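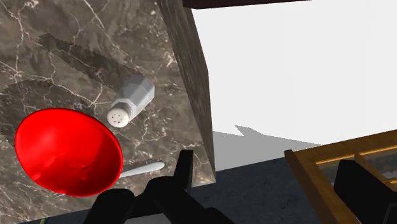
Got to the Mesteck open day late, wrong entrance, wrong stairs. Visitor sticker number 163 on my jacket and a paper cup of tea somebody handed me in the hallway. The first thing I heard was a groan. A whole room of grown people, groaning at a big screen because a pretend robot had missed a pretend salt shaker.

That's the day, more or less. Mesteck makes software that teaches robot arms to tidy kitchens, and once a year it opens the doors. Most of the kitchens are simulated. Marble counter, bowls, cutlery, something lying on its side that ought to be standing up. The arm gets an instruction and has a go. You sit on a folding chair and root for it.

Meenakshi Salian runs the simulation group. Talks fast, no slides. "We break it here so we don't break it in your house," she told the front row, then started another run before anybody could write that down. She's been at this since the company was three people and a rented office over a tire shop. She still picks the wall colors herself.

And the walls do change. So does the counter, the floor, the light, what's on the counter and where. They call the program that does the shuffling Uma. Uma deals out kitchens like a deck of cards. For the open day they'd queued up 1001 of them, and the plan was to leave them running until the doors closed, on the big screen, with the wins and misses going up in green and red down the side.

More red than I expected. Salian seemed fine with it. "A green one, I learn very little," she said. "Show me a red one and I've got my afternoon."

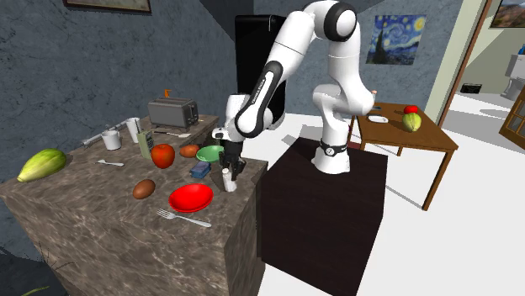

Why rehearse in a make-believe kitchen when there are plenty of real ones? Because a simulated kitchen can be reset in a moment and run over and over with no broken dishes, so the software gets far more practice than any real arm could fit into a day.

The catch, and Salian brought it up before anyone asked, is that pretend things behave a bit too well. Pretend glass doesn't chip. Pretend fruit has no soft spots. A policy (their word for the learned part, the bit that decides how to move) can get very good at the pretend version and then fall apart over a real fork with jam on it. They fight this by making Uma messier. Odd shadows, odd angles, pictures on the wall that have nothing to do with anything, things crowded together so the gripper has to mind its neighbors.

I asked what the hardest object is. Ekow Darko answered that one from the back of the room. He's the operations guy, big laugh, came over from a hotel kitchen where he'd washed dishes and later ran the night crew. "Anything small next to anything tall," he said. "Same as for people, watch somebody grab the pepper at a crowded table." Then he told a long story about a banquet and a gravy boat that I can't do justice to and he'd probably rather I didnt.

Darko's job is to say what counts as done. An upright bottle in the wrong spot, is that done? A fork in the bowl it was supposed to be next to? He keeps a running list of rulings, 38 of them so far, printed and taped up by the coffee machine. Ruling 9 reads, in full: "If you would have to fix it yourself, it isn't tidy." People were taking photos of it.

After lunch (sandwiches, decent, the egg went first) there was a hands-on hour. Two laptops, two controllers, try to drive the simulated arm yourself. Long line. I got one turn and I was terrible. You think you know where the fingers are and you don't. Depth is the problem, everything looks closer than it is, or further. I closed on air, backed off, closed on air again, then shoved a bowl sideways with what I'm told was the wrist. A girl of maybe ten went after me and picked up the apple first try. Big applause. Her dad looked like he wanted to frame the controller.

Talked to a couple from Badside, the catering outfit, who'd come to see if any of this is near ready for a working kitchen. They weren't sold. Too slow, they said, and too careful, they'd have the table cleared and the van loaded in the time it takes that arm to make up its mind. Salian didn't argue. She asked what they'd want it to do first and they said sort cutlery, immediately, both at once. She wrote it on her hand.

The next step is a project called Asamoah, which moves the same software onto real arms. It started in May and it wasn't on show. I asked twice. Got a smile the first time and a cookie the second.

By the time I left, the queue was still going, the chairs half full, somebody's kid asleep across two of them. Another kitchen came up on the screen and Darko leaned over to his neighbor and said "bet you it misses." I had a train to catch so I dont know who won.

38 shares · 9 comments

We use cookies to improve your visit. Accept all / Manage settings

Get our features in your inbox. Sign up for the newsletter.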